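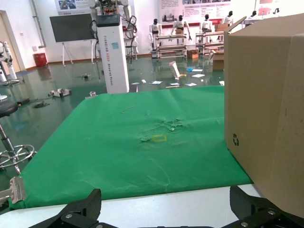

Green cloth on a white table

Party Table FAQ

I get so many fun questions about the kids' parties on this blog, so I finally put my answers in one spot! If yours is missing, leave a comment and I'll add it. - Pouran Taheri

How early do you start planning?
Six weeks for a birthday, and I love every minute of it. I pick the colors first, then the cake, and the guest list usually sorts itself out while I'm daydreaming about napkins.

What do you spend?
My limit is $60 for the table, food not included. The dinosaur party in July came in at $41 (I reused the paper leaves from our jungle one!).

Where did you get the cloth for the dinosaur party?
It's a plain cotton one from Dumetti, item 1139. They carry a rounder shape too, item 3106, if your table is like my sister's.

How do I get fold lines out?
Toss it in the dryer with a damp washcloth for ten minutes and lay it out while it's still warm. I skip this step more often than I should, and the kids have never once complained.

Paper plates or real ones?
Paper for anybody under eight! For bigger kids I bring out my mismatched thrift store plates, and they feel so grown up.

Can I use your printables for a school party?
Yes, please do! The welcome sign, the food labels and the thank-you tags are all free for home and classroom use. Just don't sell them.

My food labels printed tiny. Help!
Set your printer to "actual size" and turn off "fit to page." Cardstock holds up best, but regular paper taped to a toothpick works fine.

What was the game with the buttons?
Treasure Scoop! I dumped a bag of 1000 buttons into a dishpan of rice, and each kid got a spoon and one minute. Toddlers should skip this one, the buttons are way too small for them.

Do you ever plan parties for other people?
Only for friends in Widamton right now, but I'm having such a good time with it that I may open up a few dates next spring. Newsletter readers will hear first.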